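Minutes, Kendham Digital Collectibles Group, 2022-12-15

Meeting opened by Tane Merrick. Good turnout, and plenty of energy in the room!

**Ruddock tokens**

The Ruddock set is finished at last: 61 hand-drawn robins, each one minted as its own token. Tane showed the last batch on the big screen and people really loved the ones in rain hats. Minting was done on the test network first, and all the links to the artwork loaded properly (the broken ones from last time have been fixed). We agreed to release the set in April, with a low starting price so that newer members can join in.
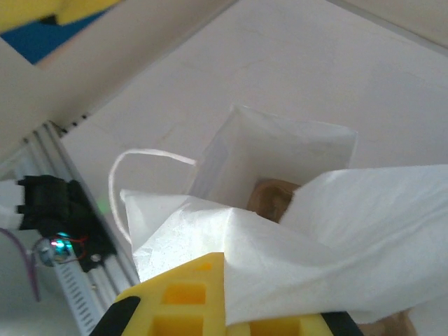 Tane said the price should be the same for everyone, with no early list, and that members who want a particular robin can take their chances with the rest. There was a lively discussion! In the end the group went with a random draw at the point of minting, and a limit of 2 per wallet.

**Fees**

Transaction fees are still a sore point. Minting in the evening cost noticeably more than early morning in our tests, so the release will open before breakfast. Moving to a cheaper chain was raised again and put off until after the Ruddock release.

**Prarkatlow swap page**

The swap page is up and it's great fun to use. Around 12 trades have gone through, all between members. Two small bugs:

- the "cancel" button stays gray after a failed trade
- names with an apostrophe don't display

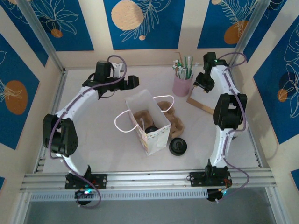

The second bug has a fix ready, and it will go in with the next update. The first needs more digging. Please keep sending in anything odd, with the wallet type and the browser, as that helps a lot.

**Wallet safety**

Fake "claim your robin" messages have been going out to members. We will never ask for a recovery phrase. A pinned note will go on the chat.

**Clumisbridge meetup**

We have a table for 6 and would love to fill it. Bring a phone with a wallet already set up.

**Actions**

- Tane: pinned note, Clumisbridge sign-up list
- All: test the swap page before the next meeting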